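Skoneden opens its toy swap shelf in April

I'm so happy to finally share this one! Starting in April, the Skoneden toy library in Brustcombe will have a swap shelf, open to any family in town. Bring a toy your kids are done with, take home another. There's no fee and no sign-up sheet.

We have 235 toys sorted already (my living room floor is visible again, hooray), and 97 of them came from one very generous school drive. Small toys go into shallow open boxes, so little hands can see what's inside without tipping everything out.

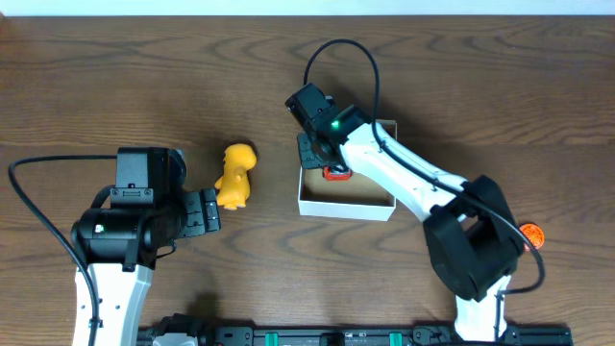 Viorica Preda
Founder, Skoneden Toy Library

The white box on the wooden table is the kind of tray I mean, and the little yellow dinosaur-like fellow standing next to it has my heart. I do love a toy with a thick tail!

Please wipe toys down before you bring them, and leave out anything with loose parts. You can swap up to 6 toys per visit. Doors open at 4 p.m., and the shelf is just inside, past the coat hooks. Questions? Ask for me or Rika at the front desk.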